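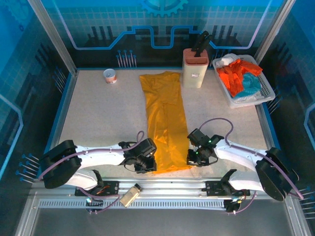 Page last changed: 2019-05-25

Folding and storing knitwear and T-shirts

Most creases in a drawer come from the way things go in, so it pays to sort out the folding first. Work on a flat surface at waist height. A bed is too soft and the fabric sinks in the middle.

Lay the garment face down and smooth it from the center outward with the side of your hand. Fold one side in to the middle, then the other, until you have a long strip. Turn sleeves back on themselves so they lie along the strip and don't stick out past it. If the top bunches up, open it out and start over. Pressing on a bunched fold only sets the crease.

For shirts, fold the strip in half and then in half again. Thick sweaters take one fold fewer. Stand shirts on edge in the drawer with the last fold facing up. Sweaters go flat, heaviest at the bottom, no more than 3 to a pile.

Yellows and other strong colors

Mustard, orange and rust shades give off dye for the first few washes. Wash them alone in cold water and turn them inside out. Don't dry them in direct sun. If a pale item has picked up color, keep it out of the dryer and soak it overnight in cool water with a little oxygen bleach, after checking the care label.

Drawers and shelves

Empty the drawer twice a year. I do it in October and again in spring. Vacuum the corners, wipe with a barely damp cloth and leave it open until dry. Bare wood can snag fine knits – line it with plain paper or an old cotton pillowcase cut to size.

The Semaretti drawer dividers I bought for 49 dollars are fine but too tall for a shallow dresser. Shoe box lids do the same job. The Katona ones clip together and come apart every time the drawer is slammed.

If a wooden drawer sticks, rub a candle stub along the runners. Barnix wax works too and lasts longer, but let it harden overnight before you put clothes back.

Moths

Cedar blocks help a little when they are fresh. Sand them lightly when the smell fades. Washing wool before it goes away for the summer does far more good, as moths go for sweat and food stains. Put clean knits in a zip bag with the air pressed out. For anything suspect, bag it and freeze it for a week, let it come back to room temperature, then shake it outside.

See also: Removing pilling, Ironing linen, Taner steamer – descaling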